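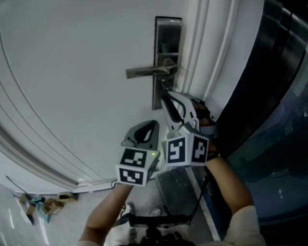

4. Door handle task with the Jernard hand grippers

This section is for builders who have printed and assembled both grippers at home or in a shared workshop. Please finish the calibration in section 2 before you start.

4.1 Choose a door with a lever handle. Close the door fully and clear the floor where you will stand.

4.2 Put on both grippers and fasten the strap across your body. Lead the cables downward, so they stay away from the jaws.

4.3 Switch on. Wait until the green light is on.

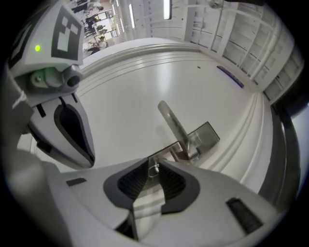
Figure 11. Lever handle and square base plate, seen from the gripper camera.

4.4 Bring the jaws near to the lever, but do not touch it yet. Check in the Heydari viewer that you can see the lever and the finger pad together. If the picture stops, see error 302.

4.5 Close the jaw gently on the lever, and press down with the forearm – not with the fingers only. Release slowly. A lever has a spring and it can pull the jaw.

Note: Very shiny doors give bright reflections. Turn your body a little until the markers are read well again.

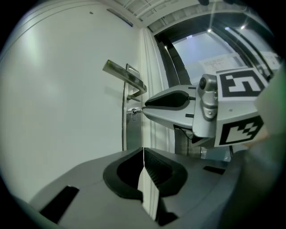 Figure 12. Jaw tip beside the lock cylinder, with the key inserted.

4.6 If there is a key in the lock, keep the jaw tip away from it when you press the lever.

CAUTION: Do not push on a key with the gripper. The key can bend, and the printed jaw can crack at the colour insert.

4.7 Repeat the movement 11 times, then save under a new name.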